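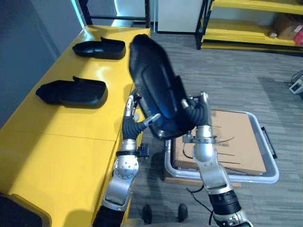
When does an episode count as finished?

An episode is finished when the operator has released the last part and both arms have returned to the ready pose. Until then the recorder keeps running, even if the part is already where it belongs.

5. Recording a session

Read section 4 first if the head camera has been moved or the wrist camera has been remounted. The steps below assume both are calibrated and that the Aranda recorder is open on the operator's screen.

5.1 Before the first episode

1. Clear the floor between the robot and the shelving. Cables should run behind the base where the slack allows it.

2. Open the Ballside task list and pick a task. Each task has a start layout, a goal and a time limit. Large molded shells are two-handed tasks and have to be logged as such, or the training script will drop the second arm's actions.

3. Lay out the parts. Follow the start layout for which kinds of part go on the surface, and place them by hand without lining them up. A tidy grid repeated all morning teaches the policy where the grid is. Our first model at Numelstead reached for the same few spots whether a part was there or not.

4. Put the robot in the ready pose and check that every finger moves in both hands. A stuck finger will not raise an error in Aranda.

CAUTION: Stay out of reach of the arms once the drives are on. If you have to step in to move a part, press pause and wait for the tone.

5.2 Recording two-handed episodes

1. Press record, then hold still for 2 seconds. The still period is used to match the clocks of the cameras and the arms.

2. Bring both hands to the part before closing either one. Closing one hand early drags the part across the table and the grasp shows up in the data as a push.

3. Lift, move and set down at an even pace. Slow is fine. Stopping in midair to think is worse — the policy learns the pause along with everything else.

4. Release, return to the ready pose and press stop.

5. Mark the episode good, failed or spoiled. Failed means the robot tried and missed. Spoiled means something outside the task went wrong, such as a dropped connection. Keep failed episodes. Delete spoiled ones at the end of the session, after the log is saved.

NOTE: Small parts such as metal caps and pins are recorded with one hand. Pick from the outer edge of the group first. Black blocks on a bright surface are easy for the camera to find, but their edges are hard to tell apart when they stand close together, so leave at least a finger's width of space when you reset them.
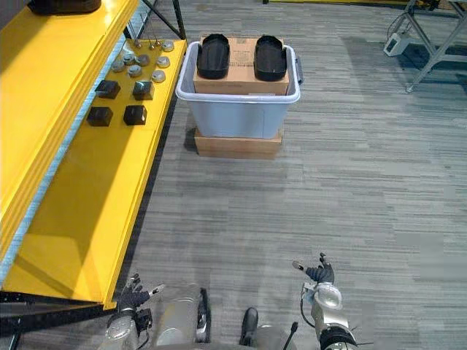

5.3 Wrist-camera episodes

The wrist camera sees what the head camera loses when a hand gets close to the part. It also sees a lot of gripper. Expect a large share of the view to be dark, and do not turn the exposure up to make up for it. With a yellow bin in view, higher exposure washes out the rim, and the rim is what the model uses to judge height.

1. Set exposure to the fixed value saved in the Clornen profile. Auto exposure must be off.

2. Approach the bin at a slant where the task allows it, with the rim and part of the outer wall both in view.

3. For see-through or shiny items, record the approach twice from different sides. Reflections shift with the angle, and a single approach gives the model very little to hold on to. 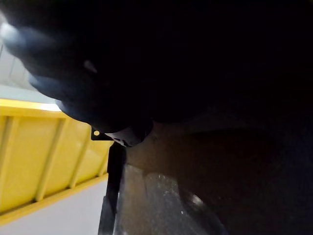 The second approach should be saved as its own episode with the same item code. Do not join the two files. Aranda pairs them later by code, and a joined file has a jump in arm position that the filter reads as a collision.

4. Check the last episode in playback before you change the layout. Look for dropped images and for a wrist view that lags behind the arm. If it lags, restart the camera service and record that episode again.

5.4 What we got from this method

The current Ballside set holds 2677 episodes. Abrehet Tesfamariam trained one policy on the head view alone and one on head and wrist together, with everything else kept the same. The combined policy did better on small parts and on anything in a bin. On the large shells there was no clear difference, and in a few layouts the head-only policy was steadier during the lift. We think the wrist views are too dark in those episodes to add much, but we have not tested that separately.

Training without the failed episodes made the combined policy more likely to close on nothing and carry on as if it held the part. Keep marking them.

5.5 Ending the session

Return both arms to the ready pose, turn off the drives and save the log before closing Aranda. Uploads start at 2 a.m., so leave the recording computer on overnight. If you record on a Sunday, start the upload by hand from the Transfers page.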